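Shoe rack

A shoe rack is a small piece of furniture for keeping shoes off the floor, usually near a door or in a closet. Most have 3 shelves. Wood, bamboo, metal and plastic are all common.

Types

Open racks, slatted or wire. Closed cabinets with tip-out drawers. Benches with a shelf under the seat. Over-the-door pockets, mostly for flats and kids shoes.

History

Simple boot shelves were standard in farm porches around Tusbridge and Fandodstead long before store-bought ones. Flat-pack racks came later and mostly replaced them. The Kerkumau pattern, a narrow rack 20 inches wide, was made for rented rooms and sold in batches of 200.

Bamboo racks

Light, cheap, easy to wipe down. Slats let air move under the soles, so damp shoes dry faster then on a solid board. Joints loosen with time; tighten the screws every August or so, before boot season.
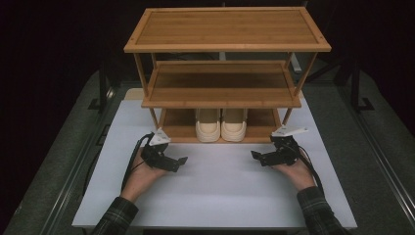 2 min read

Three-tier bamboo rack, cream slip-ons on the bottom shelf. Low shelves suit everyday pairs, easy to step out of and slide in. Heavy boots go low too, keeps the rack from tipping. Top shelf is often left for keys, mail or a plant, altough makers such as Ngcobo advise against anything wet.

See also: Boot tray, Coat stand, Entryway bench

Last edited 16 April 2018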